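Rorkura stopped using paper cups for people who sit down. I run the counter there, and a few people who work in other coffee places asked how we did it. Thread.

Background first. We're a small coffee counter on Postma Street. Eleven seats inside, a bench outside. Most of the trade is takeout in the morning and sit-down after lunch.

We used to order paper cups from Stakaner in cases of 1000. A case of lids was also 1000, but the two never ran out together, so there was always a stack of lids in the back with no cups to go on them.

When we reopened the inside seats in June 2021 everything still went out in paper, including coffee for someone sitting six feet from the sink. We kept doing it long after there was any need to. It was a habit by then.

Tanner Cormier, who opens for us, brought it up first. He was emptying the trash by the door before noon every day and it was nearly all our own cups.

So, mugs. The first thing I did was price a matching set. White, stackable, restaurant weight. They are good mugs. They were also more than I wanted to spend on something I wasn't sure people would use.

We bought secondhand instead. Thrift store on Murnance Avenue, $2 a mug, any mug. I went through the shelves and came home with 50.

How I picked them: flat bottom, handle you can get at least two fingers through, no metallic trim, no cracks. I ran a thumbnail around every rim in the store. If it caught on anything I put the mug back.

I should have checked volume too. I didn't. Our drinks are 8 and 12 ounces, and a mug that looks like 12 is often 10 to the brim.

The fix was to take a measuring jug and sort everything into small and large. Small goes on the left of the machine, large on the right. Anything that didn't fit either size went home with the staff.

Stacking does not work with odd mugs. We tried it. They lean, the glaze gets scratched, and you have to lift four to get the one you want. One layer only, on trays.

Upside down or right side up? We argued about this more than anything else. Upside down keeps dust out, but if you put a mug rim-down on a flat tray straight from the washer the steam stays inside and you get a wet ring.

What we do now: right side up until they're dry, then flip them for overnight. On shift they stay whichever way you left them — it's busy and I'm not going to police it.

Foot rings. The bottom of a lot of mugs is unglazed, and a rough one will mark a nice table. Rub it with fine wet sandpaper for a minute and rinse. Wear a dust mask if you do it dry, or better, don't do it dry.

Dark interiors hide coffee stains. White interiors show every one. I thought dark would be less work and then realized you can't tell if a dark one is clean without tilting it under the light. I like the pale ones better now.

Stains come out with baking soda and a damp cloth. For gray spoon marks you need a mild cleanser made for ceramics. Neither takes long. Do a few at the end of each day and you never have a big batch.

The washer was my real worry. Ours is a small undercounter one and it was already doing plates. The answer was one extra load after the lunch rush. That covers us on every day except market days.

Angus MacKinnon has the bakery next door and he asked what we lose to breakage. Less than I expected. Most of the breaks were ours, at the sink, and most of those were handles hitting the faucet. We swung the faucet over to the other side.

A few have been walked off with. Some came back. One came back with a different mug inside it, and that one is in the large row now.

What customers say: mostly nothing. We stopped asking "for here or to go" in that order and now ask "are you sitting down?" If yes, they get a mug. I can remember two people asking for paper after that, and both got it.

Regulars do have favorites. I didn't plan for that. We don't reserve them, but if it's clean and I know whose it usually is, I'll reach for it.

The paper order is smaller. A case used to be gone before I'd thought about the next one. I last ordered in December and there is still part of it on the shelf.

Would I buy the matching set if I started over? For a place with thirty seats, yes. For eleven seats, no. Odd mugs are easy to replace one at a time and a chipped one doesn't leave a gap in anything.

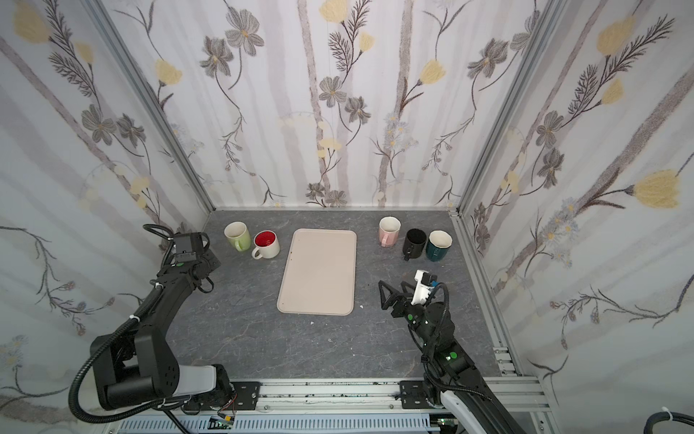
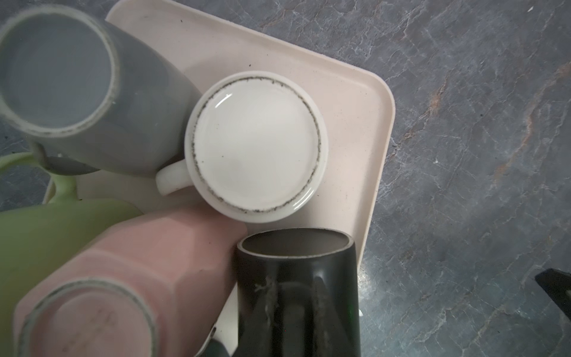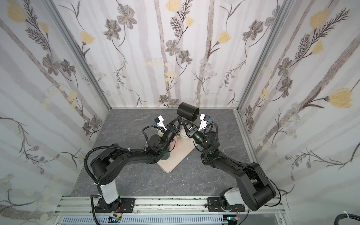

Mugs and cups. The upside-down ones on the tray are in the second picture.

Someone asked about saucers. We don't use them. One more thing to wash, and the spoon can go on a napkin.

Also asked: glasses for iced drinks. Not yet. I want to get through a summer with the mugs before I add anything to that washer.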